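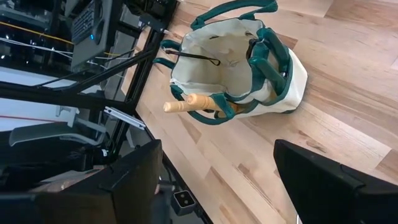
Home | Garden | Tools | Projects | Contact

We use cookies to remember your preferences. By staying on this page you agree to our use of them.

How to Pack a Canvas Garden Tool Bag

Last updated: July 31, 2019

My garden bag spent most of last summer as a sort of portable junk drawer. There were seed packets in it, half a roll of twine, a glove (just the one) and a plant label from Lowther Nursery for something I'm fairly sure I never planted. I could have written down 1,001 reasons to leave it for another day, but packing a bag properly takes 30 minutes, and you can do it with a cup of coffee at your elbow!

Start by taking everything out. Turn the bag over outdoors and give the bottom a few good pats, then go along the seams with a dry brush, because that's where the soil likes to hide. If the canvas is grubby, wipe it with a damp cloth and leave it open to air before anything goes back in.

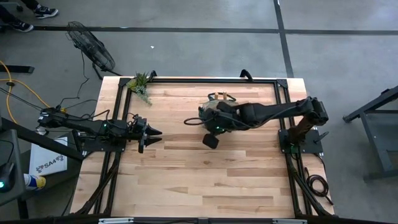

Next, clear yourself a good stretch of table and look over your tools while they're out. Brush off the dirt, rub any rust spots with steel wool, and put a little linseed oil on the wooden handles with an old rag. Wipe off what doesn't soak in, and spread the rag out flat outside to dry, as oily rags shouldn't be left in a heap. I did 9 handles in one go last August and my kitchen smelled like an art class for days.

Now for the pockets. Hand tools with longer handles go in the outside pockets, business end down and handle up, so you can grab one without looking. Put the heavy ones on opposite sides or the bag will lean on you all the way down the path. My trowel is an old Ramer with a nice fat grip, and it always gets the pocket nearest my right hand.

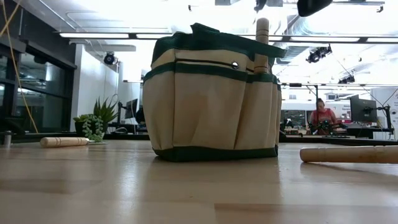

Short tools are the ones that go missing, so give each its own spot and stick to it. Keep the middle of the bag for bulky, soft things like gloves, twine and a kneeling pad if yours will fold. Pruners go in closed and latched, please. I keep mine in a little Zorel pouch so they don't chew on the canvas.

Last of all, lift the bag by both handles and take a few steps with it. If it tips, swap a couple of tools around and try again.

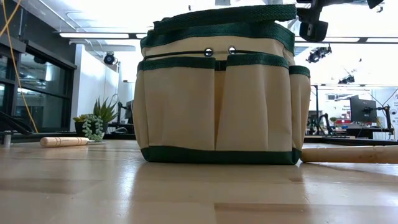
Can I put the whole bag in the washing machine?

I wouldn't, unless the care label says you can. Empty it, scrub it by hand with cool water and a bit of mild soap, rinse it well and let it dry standing open in the shade. My Drukine bag took 2 days to dry all the way through, so pick a week when you won't need it.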